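Fatima Joubert had until noon to get the Ardale pages in order. All 3000 lines of it, her aunt's novel, never numbered. Of course never numbered.

She stood the whole stack up on the desk. Tapped it. Tapped it again. The edges wouldn't go even.

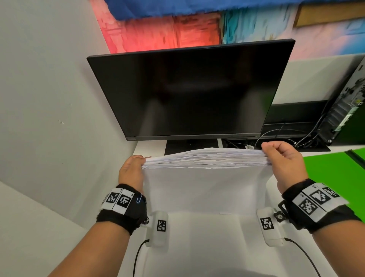 *Loose sheets, screen off.*

Risto rang. She let it ring. Somewhere in there was the page with the ferry, the one page the publisher wanted, and the ferry page had to come before the drowning or the drowning made no sense. Chapter 2 started twice. The cook died in May and was making soup again by the next chapter.

Thumb on the front. Hold it tight. If it slid now she'd be on the floor til midnight.
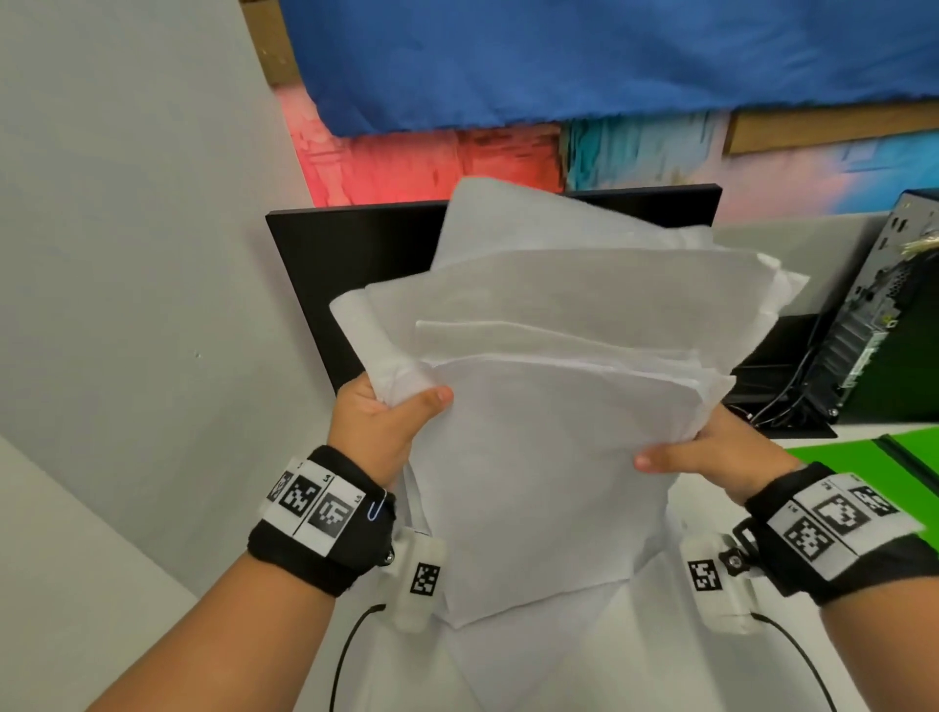 ## Noon

Risto again. This time she shouted at the phone. "Its coming! Tell Disel it's coming!"

Was it? She hadn't found the ferry. She leafed, she cursed, she found a recipe for plums.
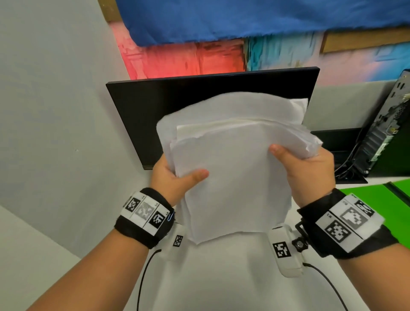 Her aunt had written the ending first, everyone in the family knew that. So start at the back. Fatima pushed her thumb in where the sheets came apart along the right side, and read one line upside down. *The ferry was late, and Tamošiūnaitė had no coat.*

She sat down, and teh phone rang again.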